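31/08/2021
By Na-rae Koo

The robotics club at Stimville Technical High School meets in what used to be the ceramics room, and on most afternoons the discussion is about laundry.

The students are preparing for the Skalto Cup, a regional contest for school teams. This year's task sounds simple: pick up a piece of cloth and put it in a container with a lid. Teams get 112 seconds per run.

"Cloth is harder than blocks," says Ghizlane Abdel Rahman, the physics teacher who started the club. "A block stays the shape you left it."

The club began in April with a grant of $1,541, and most of that went to spare parts and cables. The students have logged 162 practice runs so far. Each one goes into a shared notebook with the start position, the result and a line on what to change.
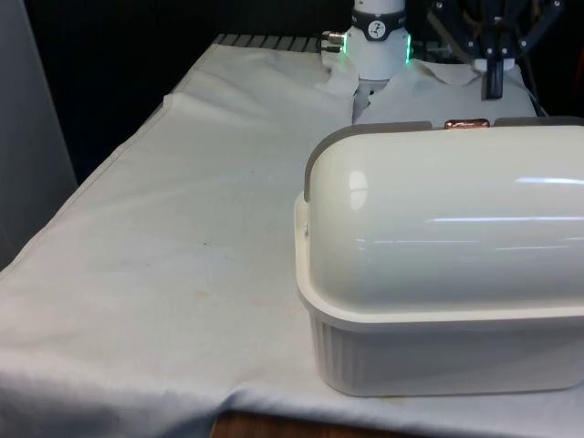
Most of the failures in the notebook fall into 2 groups. Either the fingers close on air, or they take hold of too many layers and the whole pile comes along. The team's answer was to go for a raised fold, close slowly and lift a little before moving sideways. It costs time, and there was an argument over that – the programmers wanted speed and the students who keep the notebook wanted fewer drops. The notebook side won, for now.

The lid is a separate problem. The rules let a team leave it until last or open it first, and the Stimville students have tried both. They plan to open it first at the contest.

Their main rivals are from the Adebisi Academy, last year's winners, who run their own software. Stimville uses Dramgate, a free package written by former students of the school. Abdel Rahman says it crashes now and then, but her students can read every line of it and fix what breaks.

Practice continues after school until the contest. New members can join at any point in the year, and no programming experience is needed.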